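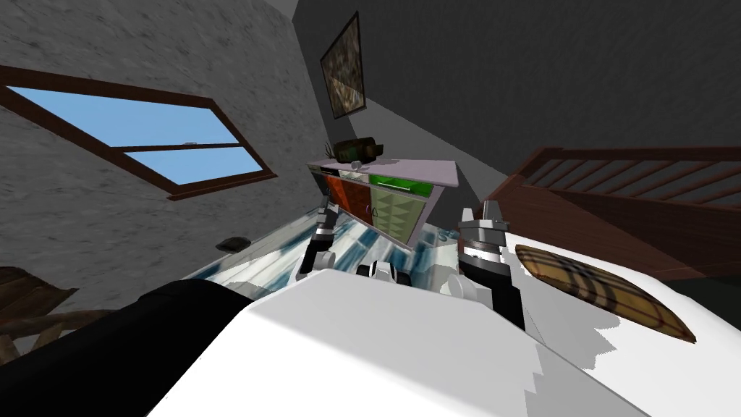
Open night at Soltutholm College
18 January 2018

I'll admit I nearly didn't go. It had been a stinker of a day, the car had no air con, and my youngest was refusing to wear shoes. But we'd put Soltutholm on our list back in September, when the enrolment pack came in the post, and it seemed silly to choose a senior college off the back of a glossy brochure. So off we went, thongs and all.

First impression: parking is dreadful. The main car park was full by ten past five and we ended up on the grass behind the oval, next to a bloke eating a sausage in bread off his bonnet. If you're going to the next one, come in off Draven Street and walk up past the tennis courts. It's longer but there's shade the whole way.

The evening kicked off in the hall with a welcome from Nisha Upadhyay, who runs the senior years. She was good! She spoke for maybe a quarter of an hour with no slides, and she answered the question everyone had come to ask, namely what's happening with the timetable. From this year the lines are longer (four a week per subject, with one of them running into the late afternoon), and Wednesday mornings are kept free for tutorials and catch-up work. My daughter liked the sound of the free morning a bit too much, I thought. Nisha did say the roll gets marked.

There are 700 students in the day program, Years 11 and 12 only, which is bigger than I'd pictured. It didn't feel crowded walking about, but then half of them are presumably at the beach this time of year. The ones who'd come in to help were lovely. We got a Year 12 girl called out of the maths staffroom to take us around, and she was very frank about which toilets to avoid.

We did the library first. They've split it in two — a quiet end with proper desks and a noisy end with couches — and the librarian told us the quiet end is booked solid before exams, so you have to put your name down early. Borrowing is generous. My son found the graphic novels and we lost him for a good while.

Then the science block, which smelled exactly like every science block I have ever been in. Chemistry had the flame test going, physics had a pendulum the kids could have a go at, and the biology teacher had a long chat with my daughter about whether she'd need chem as well if she wants to do vet nursing. (His answer was no for vet nursing, yes if there's any chance she'll change her mind and go for the degree. Useful, and nobody at her current school had put it so plainly.)

The performing arts wing is called the Gulyás Wing and it's easily the flashest part of the place. The drama studio has a sprung floor and you can hire it on weekends. We sat in on ten minutes of a rehearsal, something with a lot of shouting in it, and my son wanted to know if they were allowed to say that word at school. Apparently so, in context.

I'd hoped to get to the music rooms but they'd closed up by the time we found them. The signs in that corridor send you round in a circle. We passed the same fire extinguisher three times.

What I didn't expect to be interested in was the evening college. I only picked up the flyer to fan myself. They run adult classes Monday to Thursday nights during term, everything from bookkeeping to beginners' Italian to a Year 12 certificate you can do part time, and there are 38 courses on the list for first semester. The woman on the desk said a lot of parents end up enrolling in something on the nights their kids have rehearsal. I've put a ring around upholstery. We'll see.

Costs, for those who've asked me. The voluntary contribution is $500 for the year, payable by term if you ring the front office. The laptop is separate and you can bring your own as long as it meets the spec sheet. There's a second-hand textbook sale on the first Saturday of term, cash only. There's no uniform, to my daughter's delight and my despair, but you do need closed shoes for science and the workshops. My son looked at his feet.

Food was a barbecue run by the Year 12s to raise money for their formal, and they'd run out of onions by half six. The canteen was open too and does a decent iced coffee. The canteen menu looked fine, lots of wraps, and they take orders before first period.

A few grumbles. The sound in the hall was rubbish from the back rows. The subject handbook was only available online and the wi-fi wouldn't let visitors on, so we all stood about holding our phones in the air. And I couldn't get a straight answer on the bus. The Luvov route is supposed to be getting an extra morning run but one teacher said it was definite and another said she'd heard nothing, so I'll ring the bus people myself next week.

We also have to look at the other college before preferences close, and I gather that one has a pool. My daughter has asked me not to mention the pool until she's made up her mind.

Subject selection interviews are by appointment and the afternoon slots go first. I've booked ours for a quarter to nine in the morning, and there have already been complaints.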